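Ticket 1555 - Kitchen two-arm scene fails acceptance rules after Drola update
Status: open, workaround in place
Queue: Simulation / content rules
Site: Lorkport (also seen at Tundport)
Priority: medium, would be high if Tundport hadn't already pulled the batch

Problem as reported

Batch of 300 kitchen episodes went through the rule check overnight and 65 came back red. Same scene, same robot, same Drola build on all of them. Before the update this scene went through clean. Requester wants to know if the rules changed or the scene did.

Short answer so far: both, a bit. Long answer below, sorry for the order, typing this between runs.

Which rules we check against

For anybody picking this up cold. We go by the Suominen sheet, the one pinned in the sim channel, not the older wiki page. The bits that matter for this ticket:

Rule 1. Nothing in the room floats. Every loose object has something under it when the episode starts.
Rule 2. View from the head camera has to be logged with its roll and pitch. Tilted is allowed. Tilted and not logged is a fail.
Rule 3. Both grippers in the start pose before the first action. Fingers open, nothing held.
Rule 4. Task objects listed by name in the scene file. Background stuff can be grouped.
Rule 5. A human looks at one still from every view before the batch is signed off. Not the thumbnail. The still.

Rule 5 is the one that got skipped here and I'd like that said early and not buried at the bottom. The check tool said pending, someone read it as passed. The label is bad. Separate ticket for the label.

First look

Pulled a red episode, opened head view.
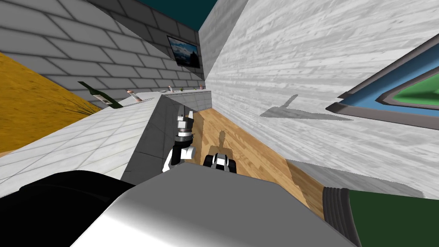 Tool gives two codes on this scene, R1 and R2. R2 is easy. The Drola update moved the camera mount settings from the robot file to the scene file and the logger still reads the robot file. So it writes zeros for roll and pitch and then the checker compares zeros with a horizon that is nowhere near level and says no. Correct of it. The tilt was always there and it's allowed, we just stopped writing it down.

Tried: copying the mount block back into the robot file. Works for the logger, but then Drola applies it twice and the view rolls even more. Do not do this. Took it back out.

Tried: pointing the logger at the scene file. Works. One line. Episodes re-logged with real values, R2 gone on the ones I tested. Needs the same line at Tundport, they have their own copy of the logger config (why do they have their own copy).

R1 took longer.

Second look

The checker drops a ray under each loose object and wants to hit a surface inside the tolerance. First guess was the bottle. Bottle has been a pain in this scene forever, it's tall and narrow, if the counter collision mesh is off by a hair it topples during settle. Rule sheet doesn't say a bottle must stand, by the way. People keep quoting that at me. It says supported. On its side on the counter is supported. If your task needs it upright, that goes in the task file as its own condition and you check it yourself.

So, not the bottle. Ran the ray check with the bottle removed, still red.

Next guess, the row of small things at the back of the counter. Some of them are very small in head view and you won't tell a jar from anything else by eye. Ray check says all of them are sitting fine. They're grouped as background, OK under rule 4.

Then the green table with the flat colored pieces. Those were loose objects in the old build and are decals in the new one? Half of them anyway. The scene file lists them twice, once each way. Not a rule fail by itself but it's sloppy and it will bite somebody who writes a sorting task on them.

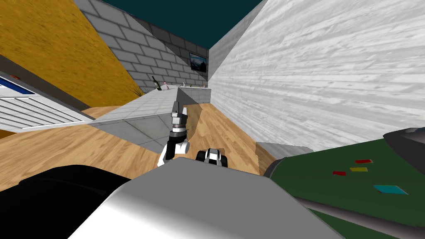 Page last changed: June, 16:40, by sim-support

Update after the call with Tundport. They see R1 as well, on the same scene, and they had written it off as a checker bug. Please don't do that. If you think the checker is wrong you open a ticket and you hold the batch, you don't hold the ticket and ship the batch. That's in the sheet too, on the second page, which I think a lot of people haven't scrolled to.

From the call, things they asked and what I told them:

Can the two arms start in different poses. Yes. Start pose is per arm. In this scene one is up in front with the gripper well into view and the other sits low, close to the body. That's fine provided the start file says so. Checker doesn't want symmetry, it wants a match.

Does the head view have to show both grippers completely. No. It has to show enough that a reviewer can tell which arm is which. If the body shell hides part of the low one, note it in the view comment. If it hides all of it, move the arm or move the camera.

Do we have to fix the tilt. No!! Log it. Third time this month. A level camera is easier on the eyes but the sheet is about knowing what you recorded.

Can we skip the still review for the views that never changed. No. You don't know they never changed until you look. This ticket is the reason.

Third look

OK found it, I think. Went back to stills and did what rule 5 says, one per view, full size.

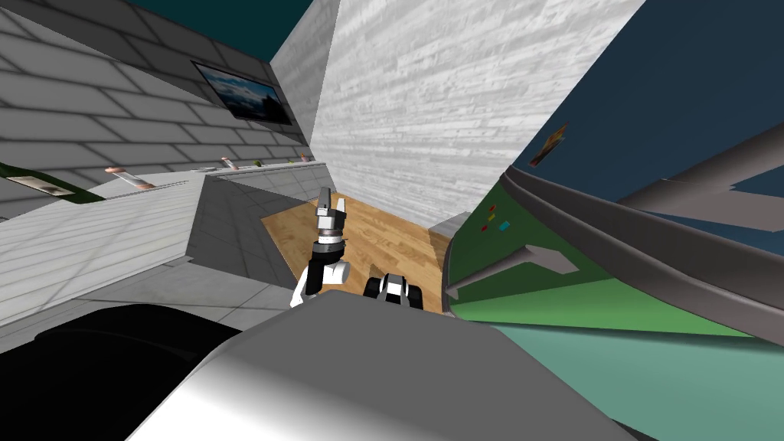

Head view, kitchen scene. Small brown-and-orange object at upper right, hanging in the air.

Object comes from the Drola prop pack. Box or packet of some kind, mesh name is no help (prop_misc_b). It's outside the reach of either arm and it has nothing to do with the task, so it never showed up in anyones success numbers. But it's a loose object and it has nothing under it, so R1, and the checker was right all along.

How it gets there, working theory: prop pack places things relative to room origin, update changed room origin, kitchen moved, prop did not. Shelf it used to belong on either went with the kitchen or was dropped. Asked Drola side, waiting.

Why only 65 and not all 300: prop spawn is random per seed. Checked a handful of green episodes and the prop isn't in the list for those. So the count makes sense for R1. R2 should then have hit all of them and it didn't, which bugged me for an hour. Checker stops R2 at warning level if R1 is clean. Bad idea. Changing that is a rules question and not a support question, have sent it to whoever owns the sheet.

So all 300 have wrong tilt values, whatever color they came back. The green ones need re-logging too. Read that again if you're from Tundport.

Start pose check

While in there, did rule 3 by hand on the wrist view, as the sheet asks when a scene file has been touched. Fingers apart, nothing between them.

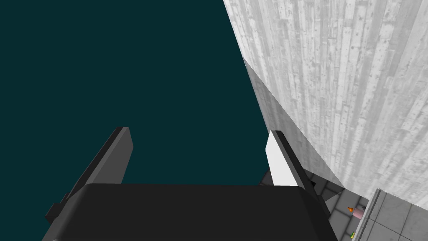
Screenshot: Lorkport sim desk, wrist camera, internal use

Pose matches the start file. Passed. Wrist views are mostly backdrop from this angle with a bit of floor and wall, so don't use them for R1, you'll see small stuff a long way down past the finger and have no clue if it is resting on anything. Ray check for that. Wrist view is for the fingers.

One side note, a reviewer left a comment last round that a wrist view with this much plain background should be rejected. There's no rule for that. If you want one, propose one. We don't fail batches on taste.

Workaround, do this now

1. Stop new runs on the kitchen scene until your logger config has the new line. It's in the sim channel, pinned under the sheet.
2. Turn off the prop pack for this scene only. Flag is in the scene file, props = none. Leave it on elsewhere, other rooms came back fine.
3. Re-log the whole batch, green and red.
4. Re-run the checker. Expect zero R1 and zero R2. If you get either, stop and add to this ticket, don't open a new one.
5. Look at the stills. Every view. Put your initials in the review field, blank doesn't count.
6. The episodes with the floating prop: keep, tag as non-conforming, do not mix back in. Don't delete. We may want them as test input for the checker.

Do not edit the recorded files by hand to take the prop out. Had that suggested twice. If the robot's camera saw it then it's in the record.

Still open

- Drola reply about room origin.
- Duplicate listing of the colored pieces on the green table. Low.
- R2 warning vs fail. With the sheet owner.
- "Pending" label in the tool. Own ticket, linked.
- Tundport to switch to the shared logger config. They said yes on the call, nothing merged yet.
- Sheet doesn't say what to do with an object that's out of reach and off task. Currently treated like any other. I'd keep it that way and write it down, right now it's only me saying so.

Log

09:10 opened, reproduced on one red episode
09:55 R2 cause found
10:20 mount block copied to robot file, made it worse, reverted
11:05 logger line changed, R2 gone on test episodes
13:30 bottle and counter items ruled out
14:15 call with Tundport
15:20 prop found in head still
15:50 start pose checked on wrist view, pass
16:40 page updated, workaround posted
17:05 re-log started on full batch, running overnight, will add the result here in the morning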